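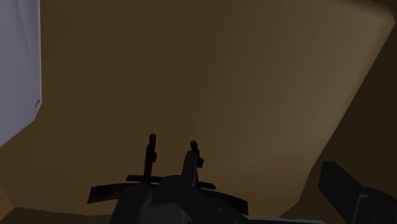 The chair that stays

When I moved to this country I had two suitcases and a rented room on the third floor, and the first large thing I bought was an armchair. I did not need it. I had a bed, a desk and a hard kitchen chair, and for a student this is enough. But in my parents' home there was always one chair which was deeper than the others, and a room without such a chair looked to me like a waiting room.

I have asked many people about their armchairs since then, first out of curiosity and later for this article. Almost everyone can tell the story of the chair before the story of the table, the bed or the wardrobe. They know which uncle slept in it on Sundays, and which leg was repaired with the wrong screw. My neighbour keeps her father's chair in a bedroom where there is no space to walk round it. She dries her towels on it and says good night to it, but she asked me not to write her name.

It is a strange piece of furniture if we think of it. A sofa is for company and a dining chair is for a task. The armchair holds one person and gives this person two places to put the elbows. In old houses it stood beside the fire, and the high back and the side wings kept the draught from the neck. The fire went away from most living rooms and the chair turned itself to the radio, then to the television. In the flats I visited this winter it often looks at nothing special, a window or a plant. 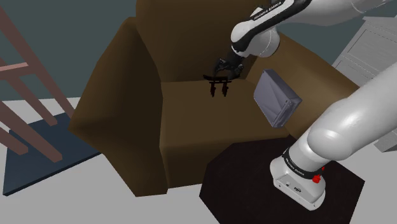
A brown armchair with a tall backrest and wide arms.

Thongchai Luangrath has repaired chairs for most of his working life. His workshop, Tamiru, is behind a bicycle shop, and you must pass a yard full of wheels before you find the door. He learned the trade from a man who spoke very little. "He put my hand on the seat and pressed it down," he told me. "Then on another seat. After one month he asked me what was the difference, and I could say it."

When a chair comes to him he does not look at the cover first. He turns it over. Under the seat there is a thin black cloth, and behind this cloth the chair keeps its true age. He showed me webbing that had been stretched so many years that it hung like a hammock. In the same chair he found a pencil, a hair clip, a bus ticket and a great deal of sand. The owners lived far from any beach and were very surprised about the sand.

The price surprises people as well. To renew the webbing and the padding and to put a new cover can cost more than a new chair from a big shop, and he tells this to customers before they take off their coat. Some of them go home to think. One woman went home to think for three years, he said, and then she came back with the same chair and the same question. A small repair is another matter. New webbing alone was 300 the last time I asked, and for many chairs it is all they need.

I wanted to know if there is a correct way to choose an armchair, and he was patient with me. He says you should sit in it for as long as you would read a chapter, and in the shoes you wear at home. Your feet should be flat on the floor. If you must push hard with your hands to get up, it will be worse in ten years. He also told me to lift one front corner a little from the floor. If the frame is good the other front leg comes up soon after. If it stays down for a long time the frame is twisting, and I should thank the seller and leave.

Leather or fabric is the question he hears most, and he has no fixed answer. Fabric is warmer to sit on in January, and it is kinder to bare legs in August. Leather wants a dry cloth often and a little cream sometimes, and it does not like to stand near a radiator. Cats, he says, have their own opinion and do not tell it before the money is paid.

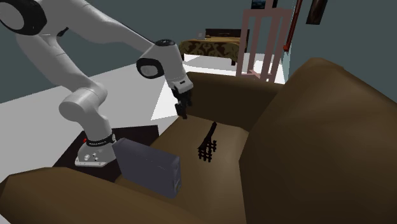

Brown leather is still a common choice for a large armchair.

There are also people who want no armchair at all. At Esto, a furniture shop near the station, the manager told me that young couples measure their living room, buy the biggest sofa that goes through the door, and then there is no corner left. Some return after a year or so – usually in May, when they have moved the furniture for cleaning and found a free place behind the door. They ask for something small with a straight back. She sells them that, and she told me that more than one has come again to change it for something larger.

My own chair is number 57 in the book of Thongchai Luangrath, who writes every job by hand with a drawing of the legs. It is dark green and one arm is paler than the other, on the side of the window. He offered to change the cloth on both arms so they would match. I said that I would think about it, and I brought the chair home in a borrowed van with my feet against it, so that it would not slide in the corners. The new webbing is firm and for the first weeks I sat two fingers higher than before. The lamp had to be moved.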